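How to read a share buyback notice without getting carried away

Companies love announcing buybacks, and the headlines tend to treat each one as good news. Some are. Plenty are a way to make earnings per share look better in a year when earnings didn't move. Allow 30 minutes for the checks.

Step 1. Find out if it's a promise or a permission

"Up to" is the phrase to look for. When Bokico said it would buy back up to 7 percent of its stock, the price jumped by lunchtime. It had bought 2 percent when the program lapsed in April. Look up how much of the last program was ever used.

Step 2. Check where the cash comes from

Open the cash flow statement. If the buyback is bigger than free cash flow, the company is borrowing or draining its savings. I'd want a very good explanation for either, and "confidence in our future" isn't one. 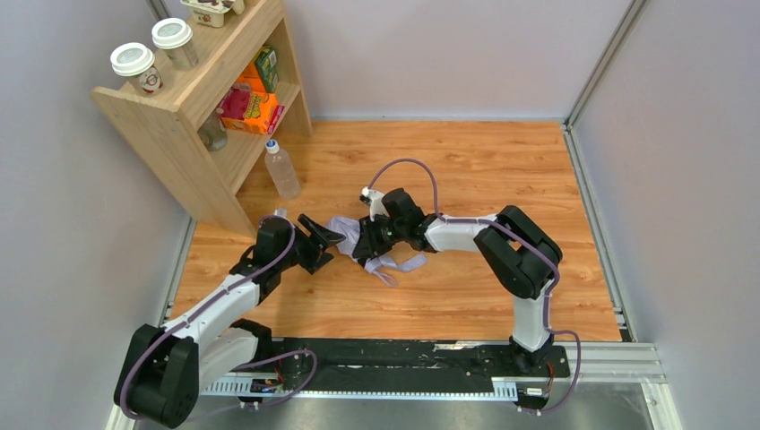

Step 3. Count the shares

Compare the diluted share count now with the one from before the last program. Clokier spent heavily on its own stock and the count went up, thanks to executive awards. Outside holders paid for that.

Step 4. See who's selling

Pull the insider filings for the same months. Directors who sell into a buyback may just be paying for a house. I still write it down.

Step 5. Wait for the next quarterly report before you buy anything

If the repurchases don't show up there, go back to step 1.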